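Hum through the front speakers only when the projector is plugged in

Posted by plorwood_basement on July 12, 2025

Long one, sorry in advance. I've got a two-channel setup that I've slowly turned into a home theater, and I have a hum I can't get rid of.

The short version of the gear: a Boltell integrated amp that I've had forever and love, a pair of floorstanders, and an Allstead surround receiver I bought used last August to run the center and the surrounds. The receiver's front pre-outs go into the Boltell, which has a theater bypass input, so for music the receiver stays off and for movies it handles the volume. Works great in theory and it sounded wonderful for months!

Then we hung a projector. The HDMI cable is 40 feet and goes up the wall, across the ceiling and down to the receiver. The projector is plugged into an outlet in the ceiling that I'm pretty sure is on the same circuit as the hallway lights. Everything else is on the outlet behind the rack.

Now there's a low hum from the left and right mains. Nothing from the center or the surrounds. It doesn't change with the volume knob on the receiver, and it's there even when the movie is paused. If I turn the Boltell to the CD input it goes away completely.

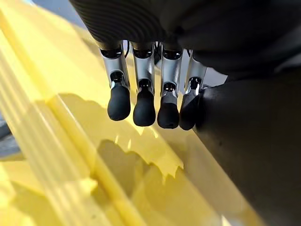
What I've tried so far: swapped the RCA cables between the receiver and the amp (twice, with different brands), moved the power cords away from the signal cables, and unplugged the turntable because everybody always blames the turntable. I also pulled the HDMI out of the projector end while it was humming and the hum stopped dead. Plugged it back in and it came right back, even with the projector in standby.

A guy at a shop told me I need a power conditioner and quoted me close to 2,000 dollars for one, and I'd really like to not do that. My brother-in-law says to just snip the ground pin off the amp's plug. I'm not going to, but it does make me wonder if it's a ground thing. Is there a cheap fix, or do I have to run a new circuit up to the ceiling?

One more thing in case it matters – there's a cable TV box on the receiver as well, but I haven't unhooked that yet. It's a pain to get to.

tubes_and_popcorn

You basically diagnosed it yourself when you pulled the HDMI and it went quiet. That's a ground loop. The projector is grounded through the ceiling outlet, the amp is grounded through the wall outlet, and the HDMI shield plus your RCA shields tie the two together. A little current runs around that big loop and your amp hears it as hum. The center and surrounds are quiet because the receiver is driving those directly, so they never go through that RCA hop.

Please don't snip the ground pin, and tell your brother-in-law I said so. That pin is what keeps the metal case from becoming live if something lets go inside.

I had nearly the same thing in my old place (different amp, same ceiling projector headache) and went in this order:

Run one heavy extension cord from the rack outlet to the projector, just for an evening. Lay it across the floor, stand on a chair, whatever, only watch your feet. If the hum drops way down or disappears, then the two different outlets are your problem and you know for sure.

Then put the projector back on the ceiling outlet and disconnect the coax from the cable box. I know you said it's a pain. Do it anyway! Cable lines are grounded outside the house, sometimes badly, and I've seen one make a small loop into a loud one.

If it's the outlets, you have two decent choices. One is a pair of isolation transformers on the RCA run between the receiver and the Boltell. Get a good set, because the really cheap ones thin out the bass, and you'd notice on floorstanders. Mine were 66 dollars and I honestly forget they're in there. The other is a fiber optic HDMI cable, but read the specs, as plenty of them still have copper wires alongside the fiber for the slow signals, and that copper can carry the loop just fine. You want one that says it has no copper at all, and those usually need a little power plug at one or both ends.

I'd do the transformers first. They only touch the movie path, so your music side stays exactly the way you like it.

I'd skip the conditioner. Most of them won't do a thing for a loop like this.

Yalçınkaya_AV

Agree it's a loop. I'd look at the cable box before buying anything. Mine was the coax, a 92 cent splitter somebody had left in the wall with no ground on it. An isolator made for cable TV fixed it, but make sure yours is rated for your provider's frequencies or the box may lose channels.

Also check that the ceiling outlet is really grounded. Those little three-light testers are cheap. If it shows anything odd, get an electrician in before you fool with audio stuff.

quietrack

had hum too, bought a new receiver and it went away. might just be the Allstead getting old? they all go eventually

plorwood_basement

Update for anyone who finds this. I did the extension cord test and the hum got a lot quieter but didn't go all the way. Then I crawled back there and pulled the coax, and with both done it's silent, ear right up to the tweeter. So I guess I have two loops – lucky me. The outlet tester says the ceiling one is fine.

I've ordered the transformers and a coax isolator and I'm leaving the wiring alone for now. The extension cord is still across the floor until they get here, which is going over about as well as you'd think.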